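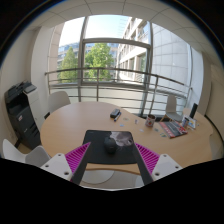
Figure 4.1 A computer mouse on its pad, on a light wood-grain table in an office.

Chapter 4
Friction: The Force That Pushes Back

I used to teach this chapter after the one on energy, and every June I'd get the same complaint on the course survey: "Why did you make us ignore friction for so long?" Fair point! So I moved it up. If you've been grumbling through Chapters 2 and 3 because no real block ever slid across a real floor the way mine did, you and I are about to get along a lot better.

Let's start with something you probably did today. You nudged a mouse, or a mug, or your phone across a desk. You pushed a little, it sat there. You pushed a bit harder and off it went, maybe farther than you wanted (I've lost a good cup of coffee this way). Two kinds of friction were at work in that one small shove, and most of this chapter is about telling them apart.

The first kind is static friction. It acts while the surfaces aren't sliding, and it matches your push exactly, up to a limit. The second is kinetic friction, which takes over once things are sliding. For most pairs of dry surfaces it's a little weaker than the static limit, so the object seems to jump when it finally lets go.

Try some numbers. Say I have a crate that weighs 80 newtons sitting on a level floor, and the coefficient of static friction is 0.5. The biggest static friction force I can get is 0.5 times 80, or 40 newtons. If I push sideways with 30 newtons, the friction is 30 newtons and the crate stays put. Please don't write 40 there! It's the most common mistake I see on this topic, and I made it myself as a student.

My old classroom had a set of Britik spring scales, and I still like them for this sort of thing because you can watch the needle climb and then drop back when the block breaks loose. Any spring scale will do for Lab 4A, though.

What you'll need from earlier chapters

Free-body diagrams (Section 3.2)
Newton's second law (Section 3.4)
The normal force on a level surface (Section 3.5)

If the normal force still feels shaky, go back and redo Problem 72 in Chapter 3 before you read on. It takes five minutes and we'll lean on it right away.

4.1 Static friction and its limit

Put this book flat on a table and push on its spine with one finger, very gently.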